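Home Recipes Ask Members Log in
Search Gumura Kitchen Go

How do I get my kids to eat zucchini bread with visible green bits?

Asked by Eleni Popescu, 24 Aug 2021

We have 11 zucchini on the counter (my own fault, I planted 2 hills in May) and my kids pick every green fleck out of the bread. I peel them, I grate them fine, they still find them! Has anyone got a trick that isn't just dumping in cocoa? I already do that one and they're getting sick of chocolate.

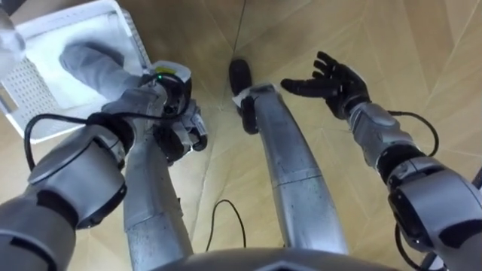

I bake at 350 in a regular loaf pan, roughly 40 minutes for the smaller one, and I don't want anything that needs a special flour.

Yolanda Ortuño
Go the other way and puree it! I peel mine, scoop out the seeds and run it in the blender with the eggs and oil until it's smooth. Cut the oil back a little or the middle stays gummy. Mine comes out kind of yellow, and I add cinnamon and call it spice bread.

Teodoro Villanueva
yellow squash. same recipe

Qianru Pan
I second the blender, but I do muffins, they bake through better. Extra ones freeze fine. My youngest still won't touch the ones with walnuts so I leave those out now.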